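Chae-won Seol
Thu 16 April

So the Flarix currency desk now says the dollar gets to 995 by August. Same desk that had it going the other way last time I looked. Thread, because I have opinions and a lunch break.

Their reasoning is "seasonal import demand." Fine. Import demand has been seasonal every year I've been alive. Did the currency get the memo those other years?

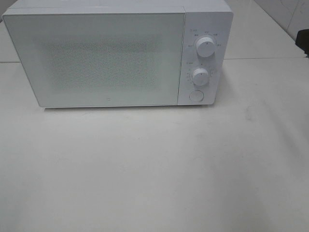

Also buried on page 6: the forecast is an average for the month, and the headline treats it like a level we hit and stay at. Those are different claims — one of them sells newsletters.

Hindero ran the same number an hour later with "analysts agree." Which analysts? I read the piece twice. It quotes Flarix.

They did survey 50 importers in Grollville, I'll give them that. Asked if they expect a weaker currency. People who pay bills in dollars always expect a weaker currency.

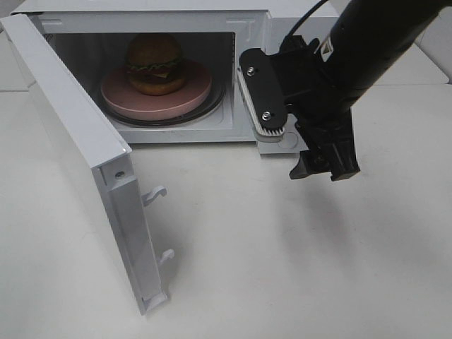

Someone in my replies says I should "just buy dollars and stop complaining." With the spread my bank charges? I'd need most of the predicted move to break even.

I'm not saying they're wrong. I'm saying show me last year's forecasts next to what happened, and then I'll read this year's.

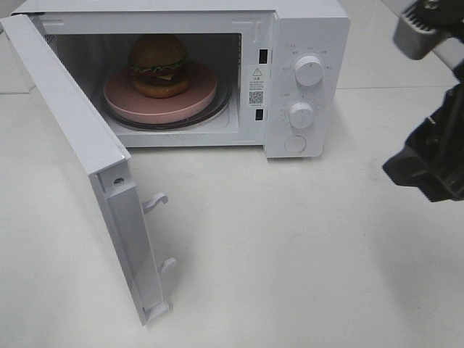 Microwave, door open.

Will check back in August. Muting this until then.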